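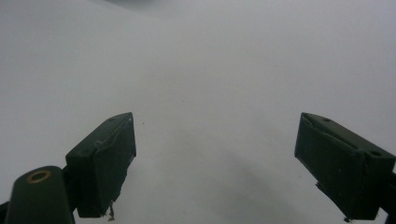
Last revised 2022-05-31

# Keeping white and pale work surfaces clean

These notes cover laminate worktops, painted shelves, melamine desks and the rubber or vinyl mats that go on top of them. They don't cover marble, limestone or oiled wood, all of which need different treatment and are spoiled by half of what follows.

## Find out what the surface is

Most damage is done by using the right cleaner on the wrong material. If the paperwork has gone, try the following on a patch at the back or underneath.

- Put a drop of water on it. On sealed laminate it beads and stays put. On bare or worn paint it spreads and darkens the patch within a few minutes.
- Rub with a cotton bud dipped in methylated spirit. Water-based paint softens and leaves colour on the bud. Melamine and laminate are unaffected.
- Press with a thumbnail. Vinyl takes a mark and recovers. Hard laminate takes none.

Gloss levels matter too. A matt white surface holds dirt in its texture and should never be polished, as the polished area will show as a shiny patch from across the room.

## Daily wipe

Use warm water with a small squirt of washing-up liquid. The common mistake is too much detergent. The excess dries as a thin film, the film catches dust, and the surface looks grey again by the end of the week. If a white top feels slightly tacky after cleaning, wipe it three times with plain water, changing the water each time, before trying anything stronger.

Wring the cloth until it no longer drips. Work in straight overlapping strokes from the far edge towards you, then dry with a second cloth. Air drying leaves tide marks in hard water areas.

## Sponges and cloths

Cellulose sponge holds the most water and is best for rinsing. Foam sponge holds less but keeps its shape against a flat surface, so it gives a more even wipe. Green scouring pads contain abrasive and will scratch laminate, even when wet and used lightly. White pads are milder, though I still keep them away from gloss finishes.

Microfibre should be washed at 40 degrees without softener. Softener coats the fibres and the cloth then smears. 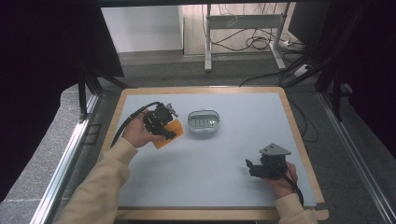 *Pale mat on a light wood-edged table, with an orange pad held at the left.*

Replace a sponge when it stays slimy after a rinse in hot water. Boiling it buys a few more days and does nothing for the torn edges, which shed crumbs on to whatever is being cleaned.

## Mats

A mat protects the table but traps grit beneath it. Lift it once a fortnight, brush underneath and let both faces dry before putting it back. Damp trapped under vinyl will lift veneer at the joints, and the first sign is usually a ridge that can be felt before it can be seen.

Some rubber mats stain lacquer permanently. The plasticiser moves into the finish and leaves a yellow or brown outline. No cleaner removes it. Put a sheet of plain lining paper between the two if the mat is to stay down for months.

Roll mats with the working face outwards. Rolled the other way, they curl at the edges when laid flat again. A curled mat will settle if it is left in a warm room overnight under boards. Don't use an iron.

## Particular marks

**Pencil.** Soft white eraser, then a damp cloth. Coloured erasers may leave dye.

**Ballpoint.** Methylated spirit on a cotton bud, working inwards from the edge of the mark. Turn the bud often. Not on painted surfaces.

**Tea and coffee.** Bicarbonate of soda mixed with water to a loose paste. Leave for 15 minutes and rinse. Don't scrub, as the paste is slightly abrasive.

**Turmeric.** Bicarbonate lightens it. Daylight does the rest – a stained laminate offcut on my south-facing sill was clear after 4 days in June.

**Sticky label residue.** Cooking oil, left for ten minutes, then washing-up liquid to remove the oil. A hairdryer on low helps with old paper labels. Keep it moving.

**Black scuffs from rubber feet.** Dry eraser first. If that fails, a melamine foam block, used wet and with very little pressure. These blocks are a fine abrasive whatever the packet says, and will dull gloss.

**Superglue.** Leave it to harden fully and lift with a plastic scraper held low. Acetone dissolves the glue and a good many surfaces along with it.

## Yellowing

White paint that yellows evenly, and more so behind pictures and inside cupboards, is usually oil-based. It yellows in the dark. Cleaning makes no difference, and the cure is to repaint with a water-based enamel.

Yellowing near a cooker is normally grease. Sugar soap, mixed to the strength given on the packet, will shift it. Rinse twice.

## Lighting for inspection

Overhead light hides smears. Turn it off and hold a torch nearly level with the surface, pointing away from you. Film, scratches and missed crumbs all show up at once. Do this after cleaning a top that is to be varnished or painted, and again between coats.

Justinas Ķēniņš wrote to point out that a phone torch is too broad for this and that a small pocket torch gives a sharper shadow. I have tried both and agree.

## Do not mix

Bleach and vinegar give off chlorine gas. Bleach and ammonia are as bad. Bicarbonate and vinegar together are harmless but mostly cancel out, so use them separately. Label any decanted bottle with its contents and the date it was filled.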